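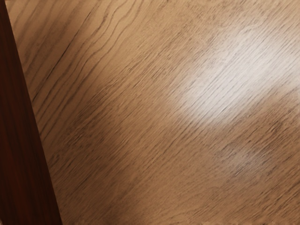
Plateau brillant : quand le bras ne voit plus la table

Chez Lodville, le bras de l'atelier a passé une matinée à essayer d'attraper un reflet. Avec beaucoup de conviction, il faut le reconnaître. Il descendait, pinçait le vide, remontait, recommençait. À la 14e tentative il a touché le bois et l'arrêt de sécurité a fait son travail, lui.

Un plateau clair et veiné qui renvoie la lumière, c'est très joli chez soi. Pour une caméra, une tache presque blanche peut devenir une pièce à saisir.

Avant de relancer :

Arrêt d'urgence enfoncé, puis on approche les mains. Dans cet ordre, merci à Cledwyn Powell.

Déplacer la lampe. Khadija Amrani l'a reculée de 200 cm et le plus gros du problème est parti avec.

Matifier le plateau à l'abrasif 600, dans le sens du fil, sans appuyer. Dépoussiérer au chiffon à peine humide.

Relever la hauteur minimale de la pince de 3 mm le temps des essais.

Faire un cycle à vide, vitesse réduite, une main près du bouton.

Le set de table de Nerys Trevor marche aussi, à condition de le scotcher. Sinon le bras le range.

Cire brillante : à garder pour le buffet du salon.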